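Sinudgate demo collection - FAQ
Updated Mar 9, 2019

What counts as one demo?
Start pose to release. One try, one file. Dont join two together.

How many do you need?
60 per task. Simulator first, then the real arm at Godport.

Do failed tries count?
Yes, tag them "fail" and keep them. Not more than 20 per task. Dropped items are fine, simulator crashes are not - delete those.

How long can I drive?
2 hours, then a break. Tired hands make bad data.

Can I change the camera view?
No. Same view for the whole batch or we have to throw it out.

What should the rack look like at the start?
All compartments in view empty. If somethings left in one, reset the scene before you hit record. 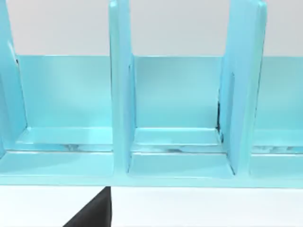 Rack task, simulator view. Compartments empty.

Stullton logins not working?
Old ones ended in July. Ask for a new one through the Wi page, takes 3 days.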